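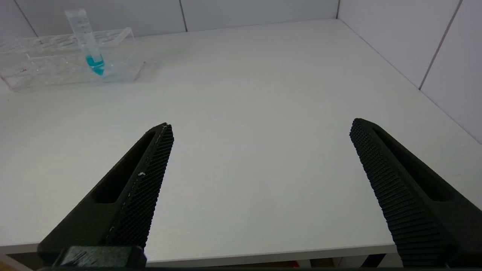 One club secretary wrote to us that her framed shirt had yellowed in a single season, and asked whether the backing board or the window was to blame. In her case it was both. The section that follows has been rewritten with her question in mind, and it replaces Section 4 of the earlier guide.

Section 4. Mounting and framing a football shirt

This section covers the Drollden shirt frame in the standard adult size. If you have the youth frame, the steps are the same but the inner form is narrower and comes without sleeve supports.

Before you start

Check that the box contains the frame, the clear front panel, the backing board, the inner form, two sleeve supports, a bag of soft clips and the wall bracket with its screws. The part number on the backing board should end in 818. Boards with any other ending belong to the older frame and will not close flat.

You will also need a clean cotton sheet, a soft brush, a pencil, a level and a Phillips screwdriver.

CAUTION: Do not wash a match-worn shirt before framing it. Grass stains and mud are part of its history, and washing can loosen printed numbers. If the shirt is damp, dry it flat, indoors, away from heaters.

CAUTION: Do not iron over printing, flocking or a signature.

4.1 Preparing the shirt

1. Spread the cotton sheet on a table larger than the shirt.

2. Lay the shirt on the sheet with the side you want to show facing down.

3. Brush off loose dirt with short strokes, working from the collar to the hem. Skip this step if you want to keep the dirt.

4. Turn the shirt over and smooth it with the flat of your hand. Creases that remain will usually drop out after a few days on the form.

5. If the shirt is signed, check that the ink has fully dried. Wait 8 hours after signing for a marker and a full day for paint pen.

Note: Signatures in ordinary ballpoint fade faster than marker. Take a photograph of the signature for your records before you close the frame.

4.2 Fitting the inner form

1. Slide the inner form in through the hem, narrow end first, until the top edge sits under the shoulder seams.

2. Line up the center notch with the middle of the collar.

3. Insert a sleeve support into each sleeve. The supports are marked L and R as seen from the front.

4. Fold the spare fabric at the sides around the back of the form. Keep the folds loose.

5. Fasten the fabric with the soft clips. Use four along each side and two at the hem. Do not use pins, staples or tape, even on a replica.

6. Turn the form over and check that the badge and number are level. Adjust the clips until they are.

Note: Older shirts from before the switch to light polyester are heavier and can sag at the collar. The Prajapati collar insert is sold separately and fits under the center notch.

4.3 Closing the frame

1. Peel the film from both sides of the front panel. Leave it on until this point, as the panel scratches easily.

2. Place the panel in the frame with the coated side facing out. The coated side has a small arrow in one corner.

3. Lower the form into the frame face down. The spacers should keep the fabric from touching the panel.

4. If you are adding a ticket, program page or nameplate, slide it into the pocket at the bottom now.

5. Fit the backing board and turn all the metal tabs inward. If a tab will not turn, the fabric behind the form is too thick. Open it up and refold.

4.4 Hanging

1. Choose a wall that gets no direct sun at any time of day. Remember that a wall that is shaded in December may be in full sun in summer.

2. Hold the bracket against the wall, level it and mark the holes.

3. Drill, insert the anchors and screw the bracket down.

4. Lift the frame onto the bracket and press down until it clicks on both sides.

CAUTION: A loaded frame is awkward for one person to lift. The bracket is not rated for ceilings, doors or the walls of trailers.

4.5 Care

Dust the panel with a dry cloth. Glass cleaner will cloud the coating. Open the frame once a year, check for insects and damp, and move the folds slightly so the fabric does not crease in one place.

If the shirt has started to yellow, take it out of the frame and replace the backing board. Replacement boards are listed in the Plundix parts sheet as item 207.

Section 5 covers scarves, caps and pennants.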